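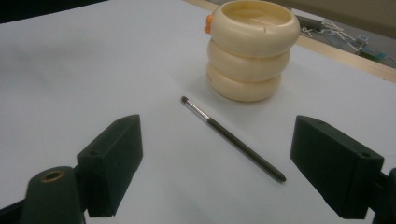
Looking after makeup brushes and the pot you keep them in

Small brushes get less care than big ones. A powder brush looks dirty when it is dirty, so it gets washed. A thin brush for liner or brows has so few bristles that the buildup hides in plain sight, and it can go for months without a rinse. The steps below take a few minutes and need nothing beyond mild soap and a towel.

Before you start

Clear a flat, light-colored surface. White is best. You will see loose bristles and bits of old powder right away, and you can tell when a brush stops leaving marks. Wipe the surface down first and dry it. If the table is bare wood, put a board or tray over it, as eye pencil and cream products stain wood and are hard to get out.

Take every brush out of the pot and lay them down singly. Do not wash them in a bunch. The thin ones get bent under the thick ones.

Washing a thin brush

Wet the bristles only, with the tip pointing down. Keep water off the ferrule, the metal collar that holds the bristles to the handle. Glue sits inside it, and soaking softens the glue. Most brushes that shed were left standing in a glass of water at some point.

Put one drop of mild soap in your palm and draw the tip across it in short strokes, always pulling toward the handle end. Pushing splays the bristles. Rinse and repeat until the suds stay clear. For gel liner, rub in a little olive oil first, leave it for 2 minutes, then wash as usual. I have used Hunetar brush soap and plain dish soap and could not tell the results apart. The dish soap was cheaper.

Squeeze the water out with a towel and pinch the tip back into shape. Do not twist it.

Drying

Lay the brush flat, with the bristles just past the edge of a folded towel so air gets to them. Standing a wet brush upright in its pot sends the water down into the ferrule, which undoes the care you took earlier. Leave it overnight. Hair dryers are too hot for synthetic bristles and will curl them.

Round handles roll. A second folded towel along the low side of the table stops them. Wipe the handles with a damp cloth while you are at it, and dry them straight away if they are painted.

Choosing a pot

The usual mistake is a pot that is too wide for the brushes in it. They lean out at a low angle, cross each other, and the whole thing tips when you pull one out. A short pot with a wide mouth is fine for stubby brushes, tweezers and clips. Long thin handles want something taller and narrower, or some weight in the bottom.

To fix a pot that tips, drop in a layer of clean aquarium gravel or dried beans. Fill it a third of the way and push the handles in. Change the beans if they ever get damp. 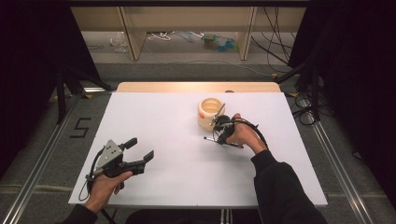 Hold the pot steady with one hand when you put things back, and lower each one in by the handle. Dropping metal tools into a ceramic pot chips the glaze at the bottom, where you will not see it until you wash it. A circle of felt cut to fit the base takes care of that.

Plastic holders are lighter and do not chip, but they show scratches. If yours has ridges or rings, powder settles in the grooves. Go around them with an old toothbrush and warm soapy water, then rinse and turn it upside down to drain. The Kuler holder I used for years went cloudy after being cleaned with rubbing alcohol, so I stick to soap now.

Keeping it going

I wash eye brushes every Friday and the rest every second week. Empty the pot each time and wipe the inside. There is always dust in it.

Throw a brush out when the ferrule wobbles or the tip will not come back to a point. A worn liner brush can be kept for cleaning keyboards and the seams around a faucet. Mark the handle with tape so that it does not end up back with the others.

From readers

Haf Harries writes that she dries her brushes on a cake rack with a cloth under it. This works well for thick ones. The thin ones can slip through the bars, so lay them crosswise.

Several people asked about brush guards, the mesh sleeves that slide over the bristles. They help keep the shape. Slide them on from the handle end, never over the tip, and leave a little mesh past the bristles.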